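플릴렌(Plilen) 라탄 침대 매트 한 달 사용 후기

작성일 2023년 8월 24일

여름용 침대 매트를 플릴렌 제품으로 바꿨다. 그전에는 리넨 패드를 깔았는데 빨아도 금방 눅눅해져서 올해는 표면이 딱딱한 쪽을 골랐다. 후보는 탄게이트(Tarngate) 대나무 매트와 플릴렌 라탄 매트 두 가지였다. 대나무 쪽은 조각 사이에 머리카락이 낀다는 글이 많아 뺐다.

주문하고 4일 만에 왔다. 돌돌 말린 상태로 긴 상자에 들어 있었고, 풀어 보니 양 끝이 위로 들려 있었다. 설명서에는 뒤집어서 24시간 두라고 되어 있다. 그대로 했더니 한쪽은 평평해졌고 다른 한쪽은 이틀 더 걸렸다. 처음 꺼냈을 때 풀 냄새가 난다. 창문을 열어 두니 사흘째부터는 신경 쓰이지 않았다. 냄새에 예민하면 바로 깔고 자는 것은 권하지 않는다.

촉감은 짜임이 촘촘해서 매끈한 편이다. 반바지를 입고 누워도 살이 집히지 않았다. 에어컨을 약하게 틀면 등이 금방 식는다. 대신 새벽에는 조금 차서 얇은 이불을 배에 덮고 잔다. 팔꿈치를 대고 오래 엎드려 있으면 자국이 남는다. 책을 엎드려 읽는 사람은 쿠션을 하나 받치는 게 좋다.

가장 걱정한 부분은 둥근 침대에 맞느냐였다. 원형 침대용 매트는 고를 수 있는 것이 많지 않다. 리우타노로 잘못 읽기 쉬운데 리알타노도 아니고 릴타노(Riltano)라는 곳에서도 원형을 팔지만, 테두리가 얇은 천 한 겹이라 금방 닳을 것 같았다. 플릴렌은 무늬가 들어간 테두리를 둘렀고 박음질도 한 달 동안 풀린 곳이 없다. 자홍색과 크림색이 섞인 무늬라 호불호는 갈리겠다. 나는 좀 더 수수한 색이 있었으면 했다.

생각보다 많이 쓰게 된 용도는 옷 개기다. 표면이 밀리지 않아서 청바지 같은 두꺼운 옷을 펼쳐 놓고 접기가 편하다. 리넨 패드 위에서는 옷을 당기면 패드까지 같이 딸려 왔는데 이 매트는 자리를 지킨다. 먼지가 떨어져도 물티슈로 한 번 닦으면 된다. 다만 지퍼나 단추를 바닥에 대고 끌면 짜임이 긁힐 수 있으니 들어서 옮기는 편이 낫다.

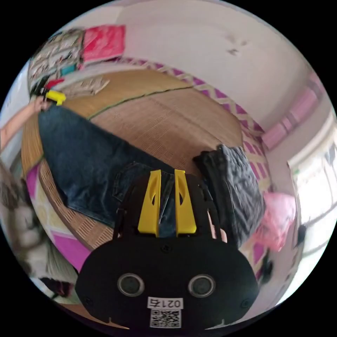 라탄 매트 위에 올린 청바지와 개어 둔 옷.

관리는 간단하다. 평소에는 마른 걸레로 닦고 일주일에 한 번 물을 꼭 짠 걸레로 결을 따라 닦는다. 세탁기에는 넣을 수 없다. 커피를 한 번 흘렸을 때 바로 닦았더니 얼룩은 거의 남지 않았지만 가까이서 보면 색이 약간 다르다. 보관할 때는 접지 말고 말아야 한다. 접힌 선은 펴지지 않는다고 설명서에 적혀 있다.

장점
통풍이 잘되고 표면이 잘 밀리지 않는다.
둥근 침대에 맞는 모양이 있다.
닦기 쉽다.

단점
처음에 냄새가 난다.
펴지는 데 시간이 걸린다.
테두리 색을 고를 수 없다.
말아도 부피가 커서 옷장 안에 세워 둘 자리가 필요하다.

같은 값에 다시 사겠느냐고 하면 산다. 네모난 침대를 쓴다면 더 싼 제품도 많으니 비교해 보고 정하면 된다. 9월까지 깔아 두고 말아 넣을 때 테두리 상태를 확인해서 글 아래에 덧붙이겠다.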